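Getting a front hall through winter
By Annelore Lindemann

Every October I decide that this will be the year the front hall stays civilized. By the first proper slush it looks like a curling club after closing. I have lived in Wedthorpe for nine winters now and the following is what has survived, minus the schemes involving labels.

You'll need a boot tray with a proper lip, two mats, a spray bottle, white vinegar, a few old towels you have stopped being sentimental about, and an hour before the snow comes.

Step 1. Clear it right down

Take everything out. Coats, toques, the umbrella with one working rib, the skates that fit a child now taller than you. Put it all on the bed so that you have to deal with it before you can sleep. Then vacuum along the baseboards, where last year's road salt is waiting, and wipe the floor with a cloth you have wrung out as though it owes you money. Wood floors hate puddles, and a sopping mop is just a puddle with a handle.

Low open shelves earn their keep in a long hall. Doors on a shoe cabinet are a lovely idea that no teenager has ever closed.
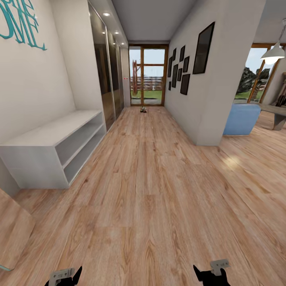 Step 2. Measure before you shop

Write down the width of the hall and the swing of the door. I skipped this once and came home with a bench 172 cm long, a handsome thing that turned the front door into a cat flap. It lives in my brother-in-law's garage in Climthorpe, where it holds paint.

Boot trays are sold by length and judged by lip. Anything shallower than two centimetres is a placemat. You can spend over $300 on a heated one, and my neighbour Aravind Nair did. His boots are warm and he mentions it.

Step 3. Two mats

One outside, coarse and ugly, for knocking off the worst. One inside, absorbent, long enough that a person takes two full steps on it whether they mean to or not. Shake out the inside mat every few days and lift it to let the floor dry underneath. A mat with a solid rubber back can mark some finishes, so check what your floor people recommend if you still have the paperwork. (I have the paperwork for a fondue set.)

Step 4. Sort the shoes by season

Summer shoes do not need to spend February by the door, getting dripped on by their betters. Before you put them away, pull out the laces and the insoles if they come out, brush off the dirt, and wash the uppers with a soft brush and a drop of dish soap in lukewarm water. Stuff them with plain paper and let them dry well away from the furnace vent. Newspaper works on dark shoes, but on pale ones you may be reading the classifieds off the lining until spring. 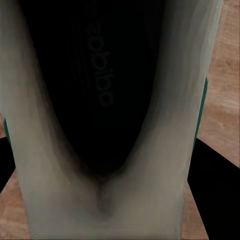 A white sneaker with a black lining.

Step 5. Salt, weekly

Mix equal parts white vinegar and water and dab it on salty boots with a cloth. Test leather somewhere discreet first. For the floor itself I'd go easy on vinegar and use whatever cleaner suits the finish, on a barely damp cloth, then dry it with one of the towels. Fifteen minutes before supper does it, and the whole house smells of chips.

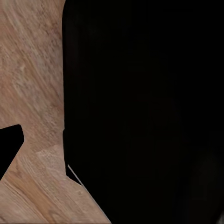 Very close quarters in the hall.

Step 6. Enforcement

Good luck. Tala Sayegh, two doors down, keeps a basket of slippers by the stairs and simply looks at people's feet until they take one. I have tried this and was asked if I'd lost an earring.

If all else fails, put the boot tray exactly where the boots already land. Mine is slightly crooked and halfway behind the door, and it's full.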